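Sorting the club cards
Photo gallery, May 2020
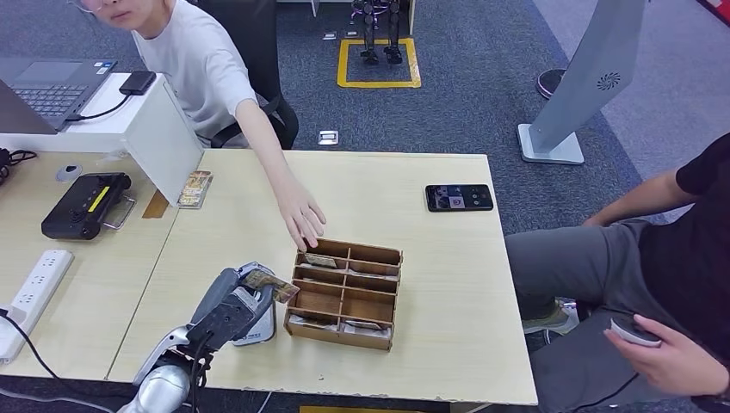 Niler Card and Board Game Club — Collection Group

A light brown wooden box with eight compartments, two across and four deep. One card is in the top left and two are lying flat in the bottom row. The walls are low, so you can look inside without lifting anything out.

Welcome to the gallery of our collection group. Since March we are putting the club cards in order. Before this they were in shoe boxes in the cupboard at Guston, and when a member wanted to borrow a card, it could take the whole evening to find it. The list that Josefien Visser typed has 642 cards, and 252 of them now have a fixed place.

About the box
The idea for the partitions came from Patricio Escobar. They go into each other with slots and there is no glue between them, so a broken piece can be changed. He made the first box too narrow and the cards got bent corners. The second one is 4 mm wider and we are content with it.

About the tables
Two pale wooden tables pushed together give enough place for the box and for a laptop on the white stand at the back. The right table has some small chips on its front edge — please be careful with your sleeves.

About the cards
The card standing against the white stand has a colorful picture with gold and brown. Jeptoo Mollel likes to keep one card upright when she sorts, and other people in the group have taken over this habit. For the order we look first at the series, then at the number, and last at the condition. Cards with a fold go to Stijn Timmermans, who decides if they can still be played with.

Still to do
We need 18 more boxes of the same size. If you have thin wood left over at home, please write to Jozef Cuypers. We are also looking for nearly 300 clear sleeves, standard size, used ones are fine when they are clean.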